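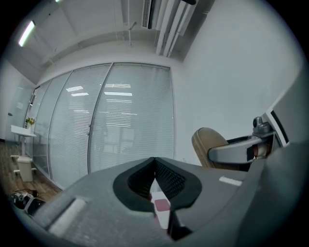 What determines how much glare an occupant of a partitioned office sees on interior glass? The angle between the line of sight and the ceiling luminaires matters most, followed by the tilt of any blind slats fitted to the panel.

3.2 Interior glazing and blinds

The survey covered 34 enclosed rooms on two floors of the Kondavis building in Koltovville. Of these, 27 have a full-height glazed partition on the corridor side, and the remainder have a solid wall with a door. Rooms were surveyed with the overhead lighting on and the blinds left as the occupants had set them.

Figure 2. Glazed partition with pale gray horizontal venetian blinds on three tall panels in thin metal frames. Two ceiling light strips are reflected as horizontal bars across the middle and right panels.

Reflections of the type shown in Figure 2 were recorded as "banded" when the image of a luminaire crossed a panel horizontally, and as "point" when only the end of a luminaire was reflected. Banded reflections were the more common type in rooms where the luminaires ran parallel to the partition. Closing the blinds did not remove them in rooms where the slats hung behind the glass as seen from the desk, as the front surface of the pane continued to act as a mirror.

Exposed ducting and pipes had little effect on the results. Dark services above the partition lowered the background luminance slightly, which made adjacent bands easier to see. Air conditioning units were noted but not treated as a variable.

Occupant ratings were collected in August using the short form of the Memon scale (Appendix B). Ratings for seated and standing positions were analyzed separately. Following Sivakumar, a room was classed as disturbed if either rating exceeded the midpoint. Seat position was taken from the chair as found and was not corrected for later changes in layout.

Corresponding author: Duyên Dương. Accepted 23/11/2018.

2 comments | 27 shares

Contact | Copyright | Back to top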